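About Skadance

We sell dry groceries by post, mostly the sort your local shop stocked once and then quietly gave up on. 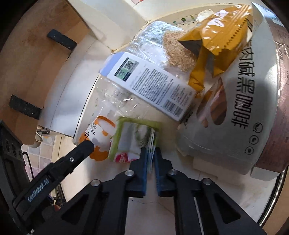 Skadance began when Velimir Trajkovski moved house and discovered that the nearest decent buckwheat was a two-hour drive away, in a shop that closed for lunch at whatever time suited it. He started ordering by the sack. A sack of buckwheat is a great deal of buckwheat, and his neighbours soon learned to recognise his knock.

Ingeborg Thaler was one of those neighbours. She had spent years doing the books for a carpet firm and could see at once that he was losing money on every bag he gave away. She suggested charging. We have been a business ever since.

We now keep over 800 lines: noodles, pulses, soup mixes, teas, biscuits, and a mustard powder that Velimir orders in quantities none of us has managed to talk him out of. Carmela Sepúlveda does the buying and tastes everything before it goes on the list. Her notes are kept in a drawer and will not be published in her lifetime.

Orders placed before 2 in the afternoon leave the same day. Orders placed after 2 leave the next working day, however nicely you write to us. In December we are slower, and the music is worse.

We don't have a mission statement. We had one for a few months, after Ingeborg went on a course, but it was mainly about journeys and we post parcels.

You are welcome to collect from our unit behind the old Vevari tile works. Ring the lower bell. The upper bell belongs to a dentist, who has been very patient.

For trade accounts, ask for Ingeborg. For complaints, ask for Velimir, who enjoys them.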